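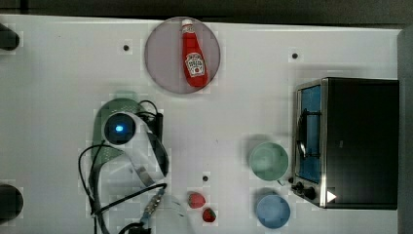

Trelcombe Electric customers are asked to prepare before a planned power outage. Set the refrigerator to its coldest safe setting the evening before. Items needed for the meal, such as a bottle of ketchup, should be put out on a plate in advance so that the door stays closed. 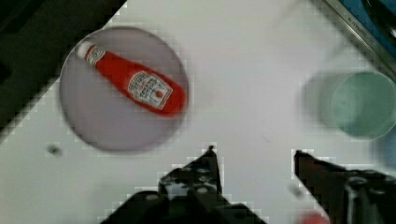
Lerato Msimang wrote to us in June that she also unplugs the microwave and the kettle before the power goes off, and plugs them back in one at a time.
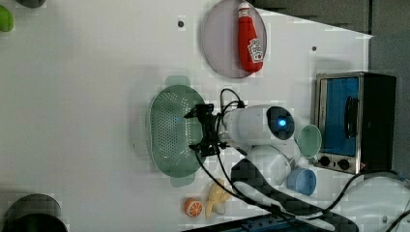 Leave one lamp switched on to show when service returns. Electric stoves must be turned off at the controls. Customers with a meter number beginning 304 receive notice by letter; all others are notified by text message. 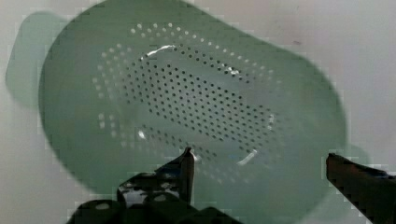 Pale green colander on a white surface.

Page last reviewed 2025-11-29.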